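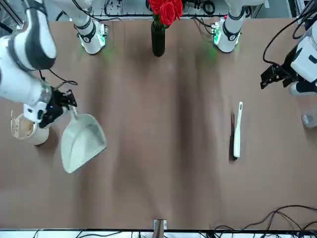

Small-goods table, brown cover on. Dustpan, lidded cup and the roses.

Wendt Hall household table check, with my comments
Thursday walk-through, September 21, 2023
Sheet 9, table 2

I do this check twice a year, once now and once in February, and every time I promise myself I'll keep the comments short. Well, I didn't. If you only want the marks, read the first line of each item and skip my rambling. OK means leave it alone, FIX means it needs doing before the table gets used again, and WATCH means I'll look at it next time (and probably grumble).

1. Table cover lies flat, no trip or snag points
WATCH. The brown cover has soft wrinkles in it. You can slide a cup over them, but I'd like it pulled tighter before anybody sets down something tall. Smooth it from the middle out toward the edges, please, and don't yank one corner. I've done the one-corner thing myself and spent a good while picking pencils up off the floor.

2. Cover edges secured
OK. I went along the side I could reach and pressed it down with my palm. Nothing lifted.

3. Tall items steady
WATCH. There's a slender black vase of red roses at the far edge, and I'm of two minds about it. They're gorgeous! They make the whole table feel like somebody's home. But a narrow vase at the edge of anything makes me twitchy, so my ask is that it comes in a hand's width from the edge. I gave it the usual gentle nudge at the rim and it came back upright without any drama.

4. Cups and lidded containers
FIX. The beige cup had its clear lid flipped open. Lids down when a cup isn't being filled or drunk from, that's the rule on the wall and it's a good rule. It was also sitting close to the left edge, so move it in while you're at it. I closed the lid by hand afterward and the hinge felt fine, so there's no need to replace anything.

5. Dustpan: edges, handle, cracks
OK. Pale gray plastic, flat bottom, raised sides. I ran a thumb along the scoop edge looking for burrs and found none. I also flexed the handle a little, which is my test for hairline cracks — if it creaks, out it goes. It stayed quiet.

6. Sweeping tools stored together
FIX, and I'm going to be a bore about this one. The pan and the brush should live side by side. I wrote the same thing on the February sheet. If the hook by the door is full, use the shelf under it.

7. Frying pan: rim and surface
OK. I checked the rim for chips and rough spots by feel and gave the inside a wipe with a dry cloth. Nothing came off on the cloth and nothing caught.

8. Frying pan: handle joint
OK. This is the bit I'm fussiest about with any pan, because a wobbly handle is how you end up with dinner in your shoe. I held the bowl in one hand, twisted the handle gently with the other, then swapped hands and did it again. Solid both times. If you're doing the check after me, do it over the table and not over your foot.

9. Frying pan: storage
WATCH. It was back in the Brukum bin when I started, under two heavier things. Light pans go on top! The bin itself is sound and the sticker (3170) is still readable, so I've left that alone.
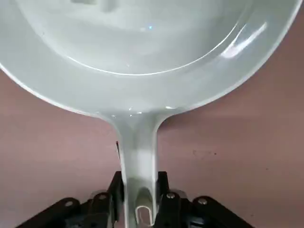
Should a pan with a very light finish be cleaned any differently from the others?
Use a soft cloth and plain dish soap, and keep the scouring pad away from it, as scratches on a pale glossy surface show up fast and hold on to dirt.

10. Cloths and soap on hand
OK. One fresh pack of cloths, one opened. The soap bottle is the Teron one we switched to in the spring, and I still think the pump is too stiff. That isn't a safety matter, I just wanted it on paper somewhere.

11. Water bottles: caps and spouts
FIX. The frosted bottle with the bright blue cap is the one I mean. Spouts get pushed down when a bottle is left standing, same thinking as the cup lids. While I was at it I unscrewed the cap, looked at the threads, and screwed it back on straight. These caps will go on crooked if you rush, and then they feel tight and still dribble. Ask me how my good bag found out.

12. Water bottles: labels
WATCH. We said last year that every bottle would get a paper label with the date it was last washed. I want to see that on the next sheet or I want us to drop the idea. Either is fine with me, but I'm tired of ticking a box for something we only half do.

13. Brush: bristles and handle
OK. Off-white plastic handle, dark bristles. I bent the bristles back with my fingers and let go, and they sprang up with none left in my hand. Handle has no sharp seam that I could feel. It goes back with the dustpan, see item 6, I'm not writing it all out again.

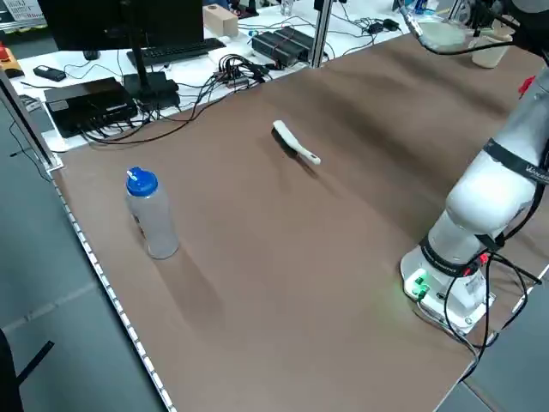 Rirkatness wrote back on the shared sheet that brushes ought to be hung up with the bristles down, never laid on their side, and that a FIX would have been fairer than the OK I gave. I see the point about bristles bending over time, and I've added hanging to the notes for next round, but the mark on item 13 stays where it is. The brush passed what I tested it for.

14. Clear reach
OK. Everything I needed to pick up, I could pick up without leaning over something breakable. My one gripe is again the vase, which I had to reach past with my sleeve rolled up.

15. Floor under and beside the table
OK on my pass. I swept first and then looked, and yes, I know the order on the form is the other way around. If you look first you can tell where the crumbs come from, so next time I'll behave.

16. Lighting good enough to see small bits
OK. I could read the tiny print on the back of the soap bottle without my glasses, and that's good enough for me.

17. Cabinet and key
WATCH. Cabinet 1234 closes but the lock takes a bit of a jiggle. A dab of graphite would sort it out. Please don't use cooking oil (somebody did, on the other one, and it went gummy in nearly a week).

To do before the table is used again
Lid down on the beige cup, cup moved in from the edge
Spout down on the blue-capped bottle
Brush and dustpan put away together
Vase in from the edge, if you can spare a minute

I'll come by and sign off on the FIX items once they're done. You don't have to redo the whole sheet for that — just write the item number and your initials in the margin, in pen please. Pencil rubs off in the folder and then I'm squinting at gray smudges in February.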